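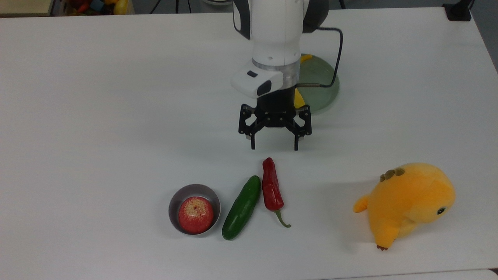 Why can't the cucumbers just go in a bowl like everything else, one reader from Fehr wanted to know after my last note about the produce table, and why does a swap that's supposed to be simple need two bowls for fruit in the first place?

Fair questions, both of them! I took them along to the Prasow reading room, where the produce table has its new home, and I came back with answers, a bag of plums and some news about the opening hours.

News first. The table is staying. It was only supposed to run through August, while the market hall in Zastport had its floor redone, and I fully expected to be writing a little goodbye for it. The reading room has now said it can keep its corner through the winter, with the same deal as before: you bring something from your garden or your kitchen, you take something somebody else brought, and no money changes hands. If you have nothing to bring you can still take. That was always the case, but I keep meeting people who thought otherwise, so there it is in print.

The new hours start with the fall schedule. Doors open at 9 in the morning and the table gets cleared at 2. It used to stay out until closing, and I know a few of you liked to drop by after work, so this will sting. The reading room needs the space back for the homework crowd, and there is also the matter of what a tomato looks like by evening. A shelf by the side door will hold whatever is left over, and you can help yourself from it until the building closes. I tried it and got a perfectly good zucchini and half a bunch of parsley, so the late shift isn't doing too badly.

Now, the bowls.

When the swap began, everything got piled into crates. Crates are great for potatoes and pretty awful for anything you'd want to look at before picking up. People dug. Peaches got bruised, and by late morning you'd have a layer of nice apples on top and a sad layer underneath that everyone had already handled. Somebody put out a couple of bowls from home, one small gray metal one and one see-through green one, and it worked so well that the crates are now only used for carrying.

There's a kind of system to it, although you won't find it written up anywhere. Apples go in metal. Yellow fruit goes in the green bowl, mostly because it looks so good in there. Long things lie straight on the tabletop. So a cucumber gets put down next to the bowls, and a chili pepper goes next to the cucumber, and so on down the line. My reader in Fehr isn't going to be thrilled, but the answer to the cucumber question is that a cucumber in a small bowl tips the bowl over. I tested this at home with my own cereal bowl and a cucumber of decent size, and I had to catch it twice. A bigger bowl would do it, of course. But then you've got a bigger bowl on the table, and the cucumbers roll to the bottom and get forgotten under the beans.

I like them lying out. A dark green cucumber beside a red pepper on a big white table is a cheerful thing to walk in on, and you can see the whole length of what you're getting. I've gone home with a pepper I didn't need, purely on looks, and had to go find a recipe for it (more on that in a minute).

As for two fruit bowls, that one took me longer to get to the bottom of. I'd assumed it was just that there happened to be two bowls. But keeping apples and bananas apart is an old kitchen habit, and plenty of people who bring fruit to the swap have it from a parent or a grandparent. Apples give off a gas that hurries other fruit along. For one morning it can't make much difference. Still, people feel strongly about it, and I watched a very polite disagreement over whether a pear counts as an apple for bowl purposes. The pear ended up on the table by itself.

The bowl supply is the other piece of news. There were so many offers after the summer that the reading room has had to call a stop. At last look the cupboard held 19 of them, in every size, including a gorgeous brown one from Bosberg that is too heavy to lift once it's full. So please, no more bowls! If you left one and want it back, it's in the cupboard under the window, and you can just ask at the desk. Anything still there at the end of fall goes to the thrift shelf in Zastport. I've had my eye on a blue one with a chip in the rim, and I'm telling you so that you can beat me to it if it's yours.

What the table could use instead:

- Paper bags, clean and flat, any size
- A second dishpan for rinsing
- Kitchen towels you don't mind never seeing again
- Small labels for hot peppers

That last one matters. The label rule is new, and it came in after a mix-up I'm partly to blame for. I took home a red pepper that I was sure was a sweet one, sliced it into a salad and served it to guests. We all drank a lot of milk. From now on, if you bring chilies, put a label by them with the kind if you know it, or just "hot" if you don't. If you've picked one up and there's no label, treat it as hot until you've tried a tiny sliver. And wash your hands before you rub your eyes – I'm sure you know that already, and so did I.

The reading room kept a tally over the summer, with a pencil mark for each thing taken off the table, and the August total came to 633. A bunch of radishes counts as one, and so does a single plum, so don't read too much science into it. I'd have guessed half that. Apples weren't even in yet for most of the month. Cucumbers were way out in front, as anyone who grows them could have told you, and there was one wild stretch when the table had practically nothing else on it and people were leaving with armfuls.

Which brings me to the pepper recipe, and to a use for the last of the cucumbers. I make this about every other day when the garden's going strong, and it takes hardly any time.

Cut a cucumber in half the long way, scrape out the seeds with a spoon and slice it thick. Salt it and leave it in a strainer while you do something else. Slice a red chili as thin as you can manage, seeds in or out depending on who's coming to dinner. Chop an apple into small cubes with the skin left on. Shake the cucumber dry, toss it all together with a spoonful of vinegar, a little sugar and some oil, and put it in the fridge until you eat. The apple sounds odd and it's the best part. Peanuts on top are good too, if you have them. I'd skip the banana, although I did get a suggestion from Bosberg involving banana and chili in a hot pan that I fully intend to try when I have the kitchen to myself.

A few smaller things, while I have your attention.

The reading room asks that you wipe garden dirt off before you set things down. White shows everything, and there's a cloth hanging by the sink. Root vegetables can stay dirty if they're in a bag.

Jars and baked goods are still a no. I asked again on behalf of the person who keeps leaving me notes about plum jam, and the answer hasn't changed. Herbs in a glass of water are fine, and eggs are fine in a carton.

Kids are welcome to do the setting out, and plenty of them do. If yours is one of the ones who likes everything lined up by color, come early, while there's still something to line up. I stood by once while a whole row got rearranged from green to red, and it looked so nice I didn't want to take anything. I did take a carrot from the end.

Parking at Prasow is the same as ever, meaning there isn't much. The bus from Fehr stops across the street, and the bike rack has been moved around to the side door, next to the leftovers shelf. I walked past it twice before I spotted it.

And to the reader who started all this with the cucumber question: there is one big bowl in the cupboard that might do the job. I measured it against my forearm. Bring your cucumbers in one morning and we'll give it a try, as long as somebody else agrees to carry the bowl. I'll be the one over by the apples with too many bags.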